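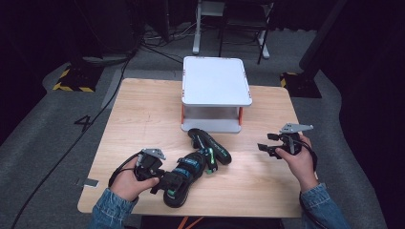
A reader of the first release wrote in to ask why anyone needs a README for a list of words for plimsolls, and then added four words for plimsolls that we didn't have.

They are all in now, and thank you! The answer to the question is that the list has grown well past plimsolls, and people keep using it for things we never thought of, so it needs some notes.

Vilter Shoe Words
Data card and README, second release

What's in it

Vilter is a collection of everyday words for footwear, the bits of footwear, and the things people do with it: putting it on, taking it off, losing one of it, walking mud through the house in it. The words come from written answers to a questionnaire that went out from Prendstead and then travelled much further than we expected, mostly by being passed from aunt to cousin to workmate.

Responses: 3232
Different spellings: 794
Headwords after merging: 557
Places named by respondents: 180
Language: English, as spoken in Britain and Ireland
Format: plain text, tab separated, UTF-8

A response is one word given by one person for one question. Someone who wrote "pumps, but my mum says daps" counts as two responses, and the second one is marked as reported (see the "whose" column).

Files

words.tsv is the main table, one line per response.
heads.tsv has the headwords, each with its merged spellings.
places.tsv has the places, spelled the way we settled on.
questions.txt is the full text of the questionnaire, including the two questions we dropped.
remarks.tsv holds the things people wrote in the margins. Please read this one. It's the best part of the whole collection.

Columns in words.tsv

id: a number with no meaning, don't sort by it
question: q01 to q22, matching questions.txt
word: exactly as written, odd capitals and all
head: the headword we put it under
place: where the person learned the word, which is often a long way from where they live now
whose: own, parent, grandparent, school, work, other
sure: yes, no, or blank. Blank means they didn't tick either box, so please don't read it as yes.

The questions

The first batch are about things: the shoes you wear for PE, the shoes you wear in the house, the tongue, the hard end of a lace. The end of a lace is lovely. We expected everybody to say aglet or leave it blank, and instead we got tag, tip, nib, pointy, spike, and a whole run of words that seem to belong to single families.

The second batch are about doing. What do you call it when the heel of your sock slides down inside your shoe? What do you call it when your shoes are on the wrong feet? Question 14 asks where the shoes go when you come in, and it drew longer answers than any other question. Many people have a name for the spot itself, even when the spot is only a patch of floor: the dock, the shoe hole, the parking, under-the-thing. "Under-the-thing" came from enough places that it has its own headword, and we're very pleased about that. 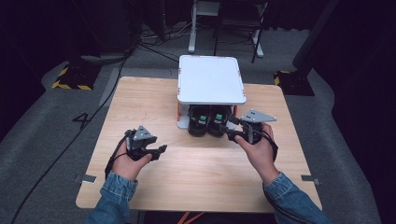

Question 14, under-the-thing: black shoes side by side, toes outwards.

How spellings were merged

We merged when two spellings would sound the same read aloud in the same accent, so "gutties" and "guttees" share a headword. Words that differ by a real sound stay apart, even when they are plainly cousins. The first pass was done with a small script called Plonov, which is included in the tools folder and is no great beauty. It is far too keen to join short words together. Every merge it proposed was then read through by hand, and the ones we undid are listed at the bottom of heads.tsv so you can disagree with us.

If you want to do your own merging, start from the word column and ignore head altogether. Do tell us what you get!

Known problems

Prendstead and the villages next to it are far too well represented. Any map made straight from words.tsv will mostly show you where our relatives live.

Question 9 was badly worded on the paper forms that Vieira printed for us — our mistake in the copy, nothing to do with the printing — and asks about "the back of the shoe" when we meant the heel counter. People answered for the heel, the pull loop and the sole. The online form had the right wording. Paper answers to q09 are marked with a p at the end of the id.

Slippers and house shoes overlap badly. Some people were quite firm that they are different things and some had never thought about it. We left both under their own heads with a cross-reference.

Swear words are left in. There are more of them than you would think, nearly all under q17 (stepping in something).

Changes since the first release

Places are now spelled one way throughout.
The "sure" column is new.
Reported words are no longer lumped in with the person's own.
"Sannies" and "sandies" have been pulled apart, after several cross messages.
Fixed a stray tab in remarks.tsv that broke everything after the one about the wellington and the frog.

Using it

Use it for whatever you like, including teaching and games. Please say where the words came from and keep the spellings as people wrote them. If you quote from remarks.tsv, quote the whole remark, as a few of them read unkindly when cut short.

Sending us words

One word is plenty. Tell us the word, what it means, where you picked it up and whose it was. We add new ones in batches, usually in August when it's quiet. Words for the little bag you carried your PE shoes in are especially welcome — we never asked about it, and it's the thing we're most often told we left out.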